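# Chapter 12: Bins, Baskets and Where Stuff Goes

Draft text, second pass. Layout still to come.

Most sorting jobs are small. A drawer. A shelf. One tabletop with too much on it. Chapter 11 did the big rooms, this one stays at arm's length, and you'll need the worksheet from page 243 again. Keep it open.

Start with words. A *bin* has solid sides and holds loose things. A *basket* is open work, wire or cane, and you can see into it from the side. A *station* is the whole spot where the sorting happens: surface, bins, baskets, whatever is hung up nearby. People mix these up all the time. In the Zelow scheme all three are called "holders," which is fine for a stock list and no help at all when you're planning a table.

Three questions for any station. What comes in? Where does it wait? Where does it end up? Write the answers down before moving anything. Short answers, one line each.

Waiting space gets forgotten. The open bit of table in front of the bins is part of the station, same as the bins are. Fill it up and the work stops. 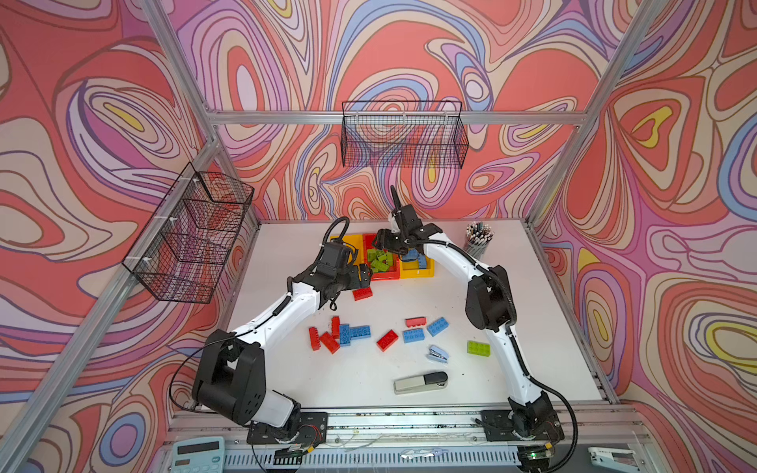 **Figure 12.1** A small station. Three plastic bins in a row at the back, wire baskets on the walls, a red brick on the table in front of the bins.

Look at the heights in Figure 12.1. Bins on the table, baskets up off it. Wall storage takes no table space, so it suits things you want close but not underfoot (underhand?). The basket on the back wall is wide and shallow. Good for flat items, poor for a deep pile. Both baskets are empty, so a planner still has both to assign.

Color next. A red bin is easy to name out loud, and a color name is quicker than a lable. But color only works if everyone agrees what it stands for. The Dredance method, section 12.3, fixes the meanings first and buys the bins after. Xiong's goes the other way round. We'll compare them on the same load of 14 items.

Before you read on, pick one surface at home or in class. Sketch it from above. Mark the bins, the baskets and the waiting space, and bring the sketch to section 12.1.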